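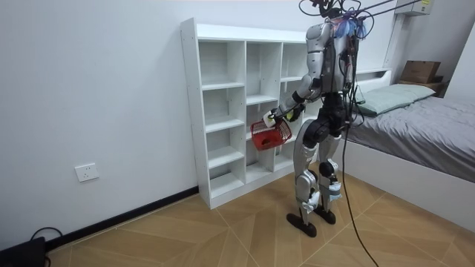

Does a Basket Really Tidy Your Room?

Grown-ups love to say that a basket will fix a messy bedroom. Put your stuff in a basket, they say, and the mess is gone. Is it? Let's check.

A basket is a thing for carrying. It has a handle, so you can pick up lots of small toys in one trip. That part works fine. But a mess in a basket is still a mess. It has just moved.

What about cubbies, the shelves made of open boxes? Ads for them promise a neat room forever. I don't believe it. A cubby has no idea what you put in it. If you shove socks, crayons and half a puzzle into the same box, you will be digging for that puzzle next week.

Wire mesh does have one good trick. It is full of holes, so you can peek through the sides and see what is inside without tipping everything out. The holes have a bad side too - small beads and thin pencils can slip right through. Solid baskets keep beads in, but then you can't see them.

Ineke Van Damme, who teaches second grade, told me her class sorts everything by color. It looks nice. Can anyone find the scissors? She says yes. I would like to see that.

Try your own test. Put one kind of thing in each cubby and leave it that way for 25 days. Then ask a friend to find your favorite car or your glue stick. If your friend has to empty three cubbies first, your system needs more work, whatever the ad said.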